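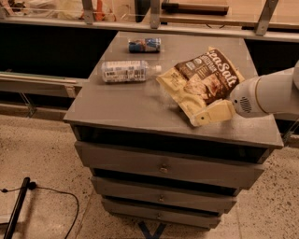
Tidy-Up Task Planner for a Single-Arm Robot: Final Project Report

Summary

This report covers the software we wrote over two terms to get a robot arm to clear the top of a chest of drawers and put what it finds into one of the drawers. The planner is called Plollover, after a typing error in the first commit that had spread to nine other files before we noticed. It takes a list of detected objects and the state of the drawers, works out an order of actions, and hands them one at a time to the arm controller. It also decides what to do when an action fails, and that part ended up being most of the project.

The proposal we submitted promised that the robot would tidy a "typical household surface". We would like to thank our markers for not asking what we meant by typical.

1. What we set out to do

The arm, its low-level controller and the camera driver were there before us. Our job was everything between "the camera can see a can" and "the controller has been told where to go". In the proposal we split this into perception, planning and execution, with equal time for each. Planning took two weeks. Perception took until the middle of second term. Execution took the rest, including a good part of the study break.

The test objects were a slim drink can, a plastic bottle and a bag of sea salt chips. We chose them because each is awkward in its own way. The can rolls. The bottle is clear wherever the label isn't, so the depth data has holes in it. The chip bag changes shape when you touch it, and we underestimated it badly.

2. Perception

We used Bunnag, the object detector the department already had running, and fine-tuned it on 500 labelled images of our own. Labelling took longer than training by a margin we would prefer not to work out.

Bunnag gives a label, a mask and a confidence score for each object. Our code joins the mask to the depth image, throws away the stray points, fits a box to what is left and passes on a position and a long axis. For the can this worked almost from the start.

The bottle was harder. Depth readings came back only from the label and the cap, so the fitted box was either too short or, if the cap was included, tilted as though the bottle were trying to get up. Our first fix was to fill in the missing points by stretching the mask outline down to the height of the cabinet top. The second was to stop doing that, because it turned every smudge of glare into more bottle. What we kept is plain: if the label is "bottle", we take the long axis from the mask alone and assume a fixed width. It is a cheat, and it would fall over with a bottle of a different size. It is marked as such in the code, in capital letters.

The chip bag had no trouble being found. It is big, and Bunnag was very sure of it from every side. The trouble was that the middle of a chip bag is a poor place to grab one, being tight, slippery and full of chips. We added a step that looks along the edge of the mask for corners and ranks them by how far they stick out and how easily the arm can reach them. The reach part was written third and should have been written first. For a while the planner kept picking the best corner in the world on the far side of the bag, then swinging the forearm straight over the top of everything else to get there.

One more problem belongs in this section. The gripper finger is a pale yellow-beige, and so is one end of the bag. With the finger resting over the bag's edge, the mask would often grow to include the finger, and the bag would be reported as having moved towards the arm. The planner then replied by moving the arm. We now mask out the arm using its joint positions before Bunnag's output is used, with a border wide enough to cover our calibration error. The border is wider than we would like, and we leave the reader to draw the obvious conclusion about the calibration.

3. Planning

Plollover is a small search-based planner. The state records which objects are on top, which drawer each one is in, which drawers are open enough to use, and whether the gripper is holding anything. The actions are pick, place, open, close and look. Each has conditions that must be true first, and a cost.

We had read about much grander systems and began by trying to build one. It planned beautifully and took long enough that the plan described a table as it had been a little while earlier. The version handed in looks only as far ahead as it needs to, and it replans after every action. With so few objects the search is close to instant, so there is no reason to be clever.

Drawer order caused the only real planning bug. An open top drawer blocks the ones below it from the camera, and it also blocks the arm. Our first set of rules didn't know this. Asked to put the bottle in the bottom drawer, the planner opened the top one to see whether it was free, opened the middle one for the same reason, and then announced that no plan existed. It was right. We added a rule that a drawer can only be used when the ones above it are closed or nearly so, with "nearly" set by a number in the config file that we changed more often than any other.

Costs were set by hand. Picking the bag costs the most, so the planner leaves it until last if it can. This is also how the authors would approach the bag.

4. Execution and recovery

Commands go to the arm through Prirnema, a message layer written by an earlier project group. It is solid once you know its habits. The one that hurt us is that it says "done" when a command has been accepted, and says "complete" when the motion has finished. We treated these as the same word for most of first term. A lot of early behaviour we had blamed on friction was the gripper closing before it had arrived.

Each action now runs inside a small state machine: send, wait for "complete", check, then either report success or pass a reason for failure back to the planner. The check after a pick uses the gripper width. If the fingers have closed all the way, we aren't holding anything. If they haven't, we are holding something, and we hope it is the thing we asked for.

If the arm sends no status message for 500 ms the state machine stops the motion and does a fresh look. This replaced an earlier design in which it waited politely forever.

Failure reasons are kept short on purpose: missed, dropped, blocked, lost sight, no reply. We tried a longer list, but the planner treated most of them the same way, and the longer list mainly gave us more ways to be wrong in the logs. After a miss the planner tries again with the next-best grasp. After two misses on one object it moves to a different object and comes back later, as most of us would with an assignment.

5. Testing

The planner was tested on its own with a fake world: a script that pretends to be the arm and fails at random. This was the best thing we wrote, and we wrote it far too late. It found the drawer bug, a loop in which the planner opened and closed the same drawer until stopped, and a case where it planned to place an object it had already put down.

On the real arm we ran 12 full trials with the same starting layout and then moved things around by hand. The can and bottle gave little trouble in the fixed layout. When moved, the can was sometimes nudged by a finger on the way in, and rolled. The planner coped with this better than we did, as it simply looked again.

The bag remained the weak point. Corner grasps held well when the corner was stiff and slipped when it was creased flat, and our ranking can't tell these apart. We had the depth data to do it and ran out of time. One trial ended with the bag held by a corner in front of a drawer opening it was too wide to pass through at that angle. The planner believed the place action was possible because the drawer was open. This is a fair summary of how much it knows about chip bags.

We also broke things with the logger. It wrote every detection to disk as it arrived, and a single trial could produce over 2,000 lines, most of them saying that the bottle was still a bottle. On the lab machine the writing was slow enough to delay the status messages, which set off the timeout, which wrote more lines. Logging now runs in its own thread and only records changes.

6. What we would change

The failure script should come first, before any work on the real arm. Everything it found in an afternoon had already cost us days.

Grasp choice and planning should share more. At present the planner asks for a grasp and gets the best one for picking, with no thought for where the object is going. For the can it makes no difference. For the bag it decides whether the next step can work at all.

The fixed bottle width should go. We looked at swapping in Petberg, a shape-fitting library that one of the other groups used, but its coordinate frames run the opposite way to ours and we found this out in the last week. The half-finished branch is in the repository. It compiles, and we make no other claims for it.

7. Running the code

Start Prirnema first and wait for its ready message, then start the detector, then Plollover. Starting them in any other order works roughly half the time, and the working half is the more dangerous one. The config file holds the drawer limit, the arm mask border and the action costs. Leave "look_twice" switched on. We don't fully understand why the first look after start-up is sometimes from before start-up, and there is an open issue for it under the title "ghost can".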